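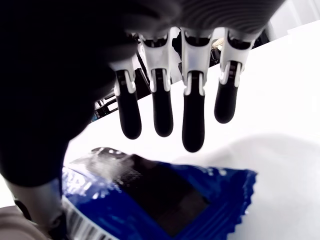
Rhoda Kessling
Business Reporter

Wednesday, September 9, 2020

URCOMBE – Polik will decide before the end of the year whether to buy two-armed robots for its sample packing room, the company said this week. It has set aside $671,000 for the project, the largest single equipment item in its budget for next year.

The company packs mixed trays of snacks and small grocery items for hotels, offices and event planners. Most of that work is done by hand at long tables. Staff pick packets from bins, lay them on a tray and pass the tray down to be wrapped. Polik has used conveyor and wrapping machines for years, but has never bought equipment to do the picking.

Snack packets are one of the harder things on the list. The film is thin and shiny, it wrinkles when touched, and no two bags lie the same way on a table. Suction cups, the usual choice for boxes and jars, tend to lose their seal on a crinkled bag. Polik is looking at robot hands with separate fingers for that reason, though they cost more and have more parts that can wear out.

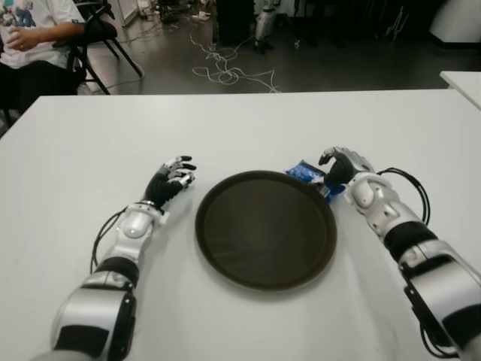

The robot's right hand with a small blue packet at the rim of a round tray.

Polik started planning for the purchase in March and asked for proposals from suppliers over the summer. It received three. Two are still being considered, one from Tomoana and one from Litico. The third was dropped because it would have required a new floor and a longer shutdown than the packing room can take.

The two remaining proposals are built differently. Tomoana would sell the machines outright, with spare hands, a year of service and training included in the price. Litico would lease them for three years, with service billed monthly and an option to buy at the end. The lease costs less in the first year and more over the full term, according to a summary Polik gave its department managers.

Spare parts have taken up much of the discussion. The summary lists the hands as the item most likely to need replacing, and Polik has asked both firms to quote the price of a full hand, a single finger and a set of cables as separate lines. It also wants a delivery time for each. A machine that sits idle for two weeks waiting on a finger would use up much of the savings planned for that month, the summary says.

The $671,000 covers the machines, tables, wiring, safety work and a reserve for repairs. It does not cover changes to the building. Polik said those would come out of the regular maintenance budget and would be limited to new outlets and some floor marking.

The company carries 123 different items that can go on a tray, and it does not expect a robot to handle all of them. Its plan calls for starting with nearly half, mainly bars and small bags, and leaving glass, fruit and anything over a pound to the people at the tables. Both suppliers were given the same list and asked to mark the items they would guarantee in writing. Those lists are due back at the end of the month.

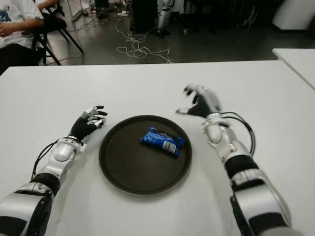

A wrapped snack on the tray, with one robot hand on either side.

Speed will count for less than it did in earlier drafts of the plan. Polik first wanted the robots to match the pace of a trained packer, then removed that requirement after the suppliers said it would push up the price. The current version asks for a steady rate through a full shift and sets a limit on how many packets may be dropped or crushed. The company did not give out either number.

Polik said no packing jobs would be cut in the first year. Openings in the room have been hard to fill, and the plan assumes some of those positions stay vacant. Two current employees would be trained to run the machines and do basic repairs, at a higher pay grade.

If the purchase goes ahead, tables and wiring would go in first and the robots would follow in March, after the busy winter season. Polik would run them on one line through the spring before ordering more. If neither proposal is accepted, the money would go back to the general equipment fund, where a new wrapping machine is next on the list.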